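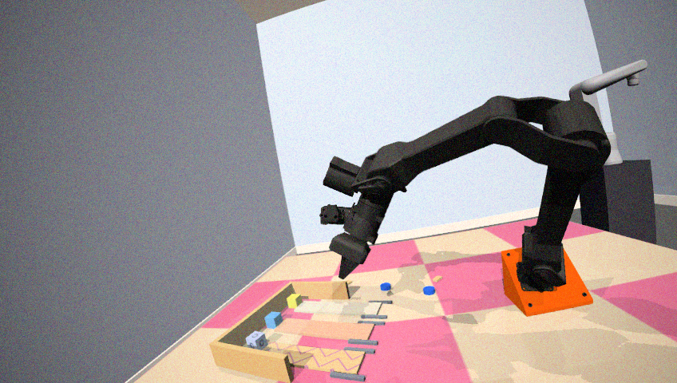
Unit 4: Placing Objects in the Simulated Workspace

Course handout, Introduction to Robot Manipulation
Instructor: Lamduan Petchrat

Purpose of the unit

In Unit 3 students moved the arm through free space using joint commands. Unit 4 introduces contact with objects. All work is done in simulation, in the Kaewmanee workspace, and no time on the laboratory arms is required until February.

The workspace contains the black arm on its orange mount, a wooden tray open on the side facing the robot, and three cubes set in a row along the tray's long wall. The cubes differ in color and surface: one yellow, one blue, and one pale with dark markings. Students should refer to them by color in their reports — position names such as "first" or "last" depend on the viewpoint and have caused confusion in grading.

Assigned work

Part A. Bring the gripper from its rest pose to a point above the yellow cube. Record the joint angles at the start and end of the motion.

Part B. Lower the jaw, close it, and lift the cube clear of the tray wall. A lift counts as complete when the cube is held for 10 seconds of simulated time.

Part C. Repeat Part B with the blue cube. The flat strips that run out through the open side of the tray must not be moved. The approach path is left to the student.

Part D. Explain in writing how the path chosen in Part C would change if the tray were turned so that its open side faced away from the robot. Limit: 700 words.

Notes on method

Surface colors and shadows are part of the scene and may affect any color threshold used to find the cubes. A threshold tuned on one view should be tested on at least one other before submission.

The Fetberg solver remains the default for inverse kinematics. Students who prefer to write their own may do so with prior approval.

Submission

Reports and code are due at the start of the Unit 5 lecture in Room 171. Work is done in pairs, and both names must appear on the report.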